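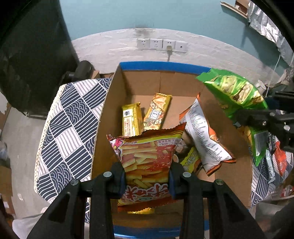
Re: packing a snack box for my sister's dorm

fedton_mom
April 18, 2025
Chips go in last, people! I put the bars and wafers against the wall of the box and lay the puffy bags over them. Mine went 979 miles in December and I lost one bag.

crumbs14
Disagree. Bags standing up, always. Flat ones pop when something heavy lands on top.

fedton_mom
Mine never popped lol. Do you tape the flaps down tight? 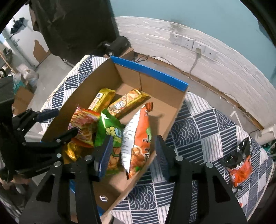 crumbs14
Two strips, and I leave a little give so the bags can move. I pack on the bed too, way easier on my back than the floor.

zudance_fan
You're both overpaying, Rowlands sells that stuff for less than the postage

fedton_mom
Not the noodle snacks they don't!! I checked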